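Chapter 4
Teaching an Arm by Hand

What you'll need for this chapter: your arm, assembled and calibrated (Chapter 3), a second arm to lead it with, a shallow box, and something small to put in the box. Set aside an afternoon. Two is better.

When I started the robotics club at Tretau I had a grand plan for our first term. We'd do the maths first, all of it, joint angles and frames and the lot, and then we'd let the arms move. I lasted three weeks. By then half the club had drifted off to the table tennis room and the other half were quietly moving the arms anyway while I was at the whiteboard, so I gave in, and I've taught it the other way round ever since.

So this chapter starts with moving things. You'll hold one arm, the leader, and the other one, the follower, will copy you. Every time you do the task from start to finish we call it an episode, and you save it. Once you've saved enough of them you hand the pile over to a training program and see what it makes of your efforts. The maths comes back in Chapter 6, I'm afraid, but by then you'll want it!

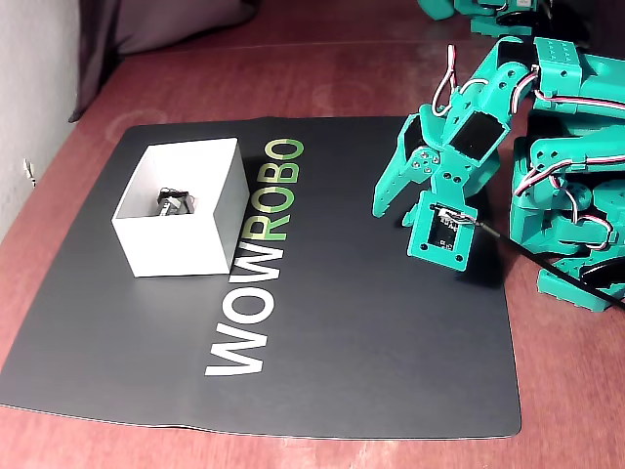
The task I set my own students is called Sutov, after the team that came up with it for our March competition. You put a small part down, the arm picks it up, the arm lets go of it somewhere else. It sounds like nothing. Rizal Krishnan, who was in that first team, recorded 350 episodes of it and was very pleased with himself until he played them back and found he'd put the part in the same spot every single time (he's a tidy person, it's a hard habit to break). The trained arm was superb at that one spot and hopeless two centimetres to the left of it. He went back and did another 319 with the part all over the place, and that was the set that won.

I tell every new group this story and every new group does the same thing regardless. Probably you will too, and that's fine, you'll remember it better.

A few things before you switch on. Keep your cables slack enough that the wrist can turn all the way without tugging. Tape your box down, or at least draw round it in pencil so you know when it's been nudged. Move slowly. Beginners always go too fast, and you can hear it, the servos start to whine. And write things down as you go: the date, who was driving, anything odd. Our Simanjuntak notebook (named after the shop that printed the cover, don't ask) goes back years and I still look things up in it.

4.1 Your first ten episodes

Start with ten. Don't train on them, don't even keep them if you'd prefer not to. Put your elbow on the table, take hold of the leader just behind the grip, and get a feel for how far behind you the follower is.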